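The Great Paper Purge

Every August I promise myself I'll deal with the paperwork, and every August I end up at the lake instead. This year it rained, so I finally ran out of excuses!

I pulled everything out of the hall closet and found warranties going back 17 years, including one for a Limar toaster I can't remember owning. There was also a whole envelope of takeout menus (half of those places have closed) and my old lease from Baudry Street. I read the lease start to finish, which took most of a morning and got me nowhere.

My neighbor Clémence Bailly came over with iced tea and talked me into her system, and I'm a convert. One binder for each part of life — house, car, health, taxes — and all of them standing upright on the desk where you have to look at them. Mine used to lie flat in a pile, and whatever I wanted was on the bottom. If a binder gets too fat to close, you go through it that same evening. She's strict about that part.

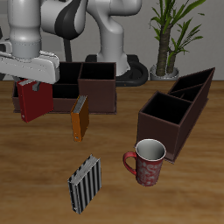
What I Kept and What I Shredded

Tax papers stayed, and so did anything with the house on it. Old utility bills went, along with 5 phone contracts and every instruction booklet I could find online. I do still have the one for the sewing machine, with my mother's notes in the margins, and it's not going anywhere.

The shredding bag filled up twice. I took both loads to the Ivmont drop-off, where they'll take it for free if you get there before noon. Bring your own bags and take out the big clips first.

Next month I'm starting on the photos. Wish me luck, and if you have a good way to sort them, write and tell me!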